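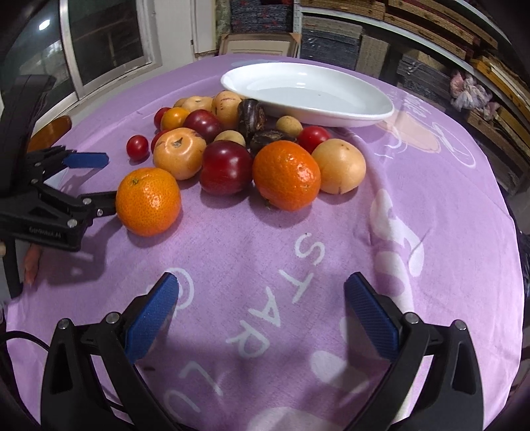 Fruit cluster, plate behind, both grippers in. View from the right-hand tool camera.

Ticket 181 - hand-held grippers, blue pads slipping on smooth fruit / plate grasp
Opened by: Vaida Ķēniņš
Date: 19 January 2025
Status: open, waiting on parts
Site: Potov

Problem
Plum and cherry tomato squirt out sideways when closing. Mandarins fine. Two operators, same result. Only on the blue textured pads, the old flat ones from Florkeo never did this (they had other faults, see the March ticket).

Log

VĶ - Swapped left and right tools over. Fault stays with the pads, not the hand. Wiped pads with a damp cloth, dried, tried again. Bit better for a few goes then back to slipping.

VĶ - Ran 40 picks on the plum with blue pads, 12 dropped. Same again with flat pads, 3 dropped. Same cloth, same operator (Heino), table not moved.

Radymyr Pylypenko - Are you closing from the side or from above? Pads angle in toward the tips so if you come in low the tips touch first and push the thing out. Try higher up, get the middle of the pad on it.

VĶ - From the side mostly. Will try.

Heino Juška - Tried from above. Plum OK now, 2 dropped out of 40. Tomato still bad, too small, the tips meet under it before the pads do anyhting. Also can't see the tip from my own camera when the mandarin is in front, have to go by the other tool's view.

RP - Tomato is a pad shape problem then. Narrow pads from Kalniņš should fit the same pins. Rūta has two sets I think?

Rūta Dambrauskienė - One set. Other went to Nodby and hasn't come back. Can send mine tomorrow.

VĶ - Yes please. Separate thing while I'm here - opening reading on the left tool. Shows 200 at full open on the right, 181 on the left, both are wide open by eye. Recalibrated twice. Is that the cable?

RP - Check the cable isn't pulling round the back of the jaw. If it's tight it'll stop the arm a hair short.

VĶ - Was tight. Gave it some slack, re-clipped, now 200 both sides. Leaving this note in so it's findable.

HJ - Plate: can't get the rim with either pad if fruit is close up against it. Jaw hits the fruit first. Moved to picking from the far end where it's clear of the pile, works every time. Suggest we write that into the operator sheet.

Zuleica Toledo - Added to the sheet. Please don't change the fruit layout between pad tests or the numbers are no use to me. Same pile, same plate position, both pad types, then the narrow ones when they turn up.

VĶ - ok. Plums are going soft though, will need new ones befor the narrow pads get here. Will match the size.

ZT - Fine, note it in the log when you do.

Next
- Narrow pads, tomato and plum, 40 picks each
- Flat pads from above, not done yet
- Rūta to chase Nodby for second set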